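Peltileck: Teaching the Planner to Wait for the Hand
Project report, spring term
Laimutė Zariņš

When I started in March I thought my part would be small. The arm planner already worked, the hand controller already worked, and I only had to write the piece of software that sits between them, which we named Peltileck. It took me most of the term, and I am still fond of it in spite of everything!

The trouble was timing. The planner would announce that the wrist had reached its pose and the finger controller would start closing right away, while the arm was still settling by a few millimeters. On a plate full of raised rims and slots, a few millimeters is plenty to put a fingertip in the wrong place. My first fix was a fixed pause of 83 milliseconds (chosen by trial and error, I admit), and it helped on short moves and did very little on long ones.
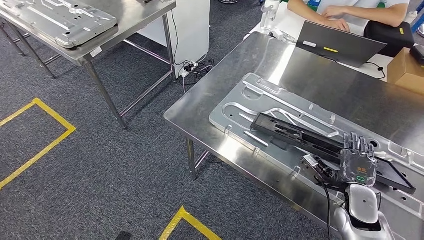

Figure 1. The hand at the fixture plate, with the long black part lying on it.

The version I kept reads the joint velocities and holds the finger command until all of them stay under a threshold for 17 control cycles in a row. If that never happens, Peltileck gives up politely, writes a line to the log and asks the planner for a new approach. I also moved the plate model into its own file, so that a changed fixture no longer means digging through the planner code, something I did far too often in the first weeks.

To check all this I replayed 2454 logged wrist poses in our simulator, Dolero, and went through the rejected ones by hand over about three evenings. Most were poses close to a rim, where the collision margin was too generous. Lowering it for the fingers only, and leaving it alone for the forearm, cleared up nearly all of them.

Still open: the thumb has its own controller and does not yet listen to the hold signal. I would like to fix that next, before anyone adds a second fixture to the model.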